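Henenthorpe Neighbors Help Board
Home > Work and office > Meetings

How to organize drinks and paper for a long meeting in a rented room?
Posted by koltau_office, Feb 12, 2019

Hello everybody. I work in a small translation office and in March we must hold a training day in a rented meeting room in Henenthorpe. It is my first time to prepare such a day. The room has a long table and chairs, and the owner gives nothing else. We will be there nearly 9 hours with one lunch break.

My boss gave me a budget of 110 dollars for drinks, snacks and paper. I am not sure how to divide it. Is it better to buy big bottles and cups, or a small bottle for each person? And how much paper do people really use, if most of them bring a laptop? I would also like to know what you put on the table from the beginning and what you keep aside.

Thank you in advance and sorry for my English.

3 replies

twal_side
Small bottles. People like to close them.

marta_plans
I have prepared such days for 4 years, so I can share my way. It is maybe not the best way, but it works for us.

Paper: I put one open box of paper where everybody can reach it. Before, I gave every person a pad, and in the evening I collected pads with one page used. For your day 100 sheets is enough, also with laptops. Please bring more pens than you think, they disappear.

Mugs: I ask the people to bring their own from the office. I write this in the invitation and once more the day before.
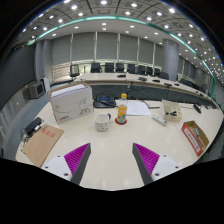
Drinks: I agree with the small bottles, but please check the caps. A screw cap is good, a can is bad, because after opening it stays open near the keyboards the whole day. Buy half water and half something sweet. In the afternoon, after lunch, everybody gets tired and the water stays and the juice goes.
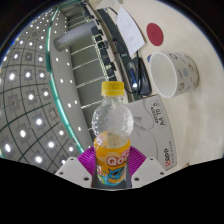 I buy mine at Kutis near the station – they take back full packs if you did not open them and you have the receipt. Ask at the desk first, the rule was changed one time already. If you have a fridge in the building, ask the owner for one shelf and put your company name on the bags. I did not do it once and our lunch was eaten by another office.

For the budget I would say half for drinks, a little for paper, and the rest for fruit and dry cookies. No chocolate, it goes on the documents.
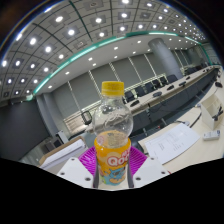 koltau_office
Thank you both! I will write to the owner about the fridge. One more thing – does somebody know if Kutis delivers, or must I carry everything by myself? I have no car.

marta_plans
They deliver inside Henenthorpe, but only in the morning, and somebody must be at the door to sign.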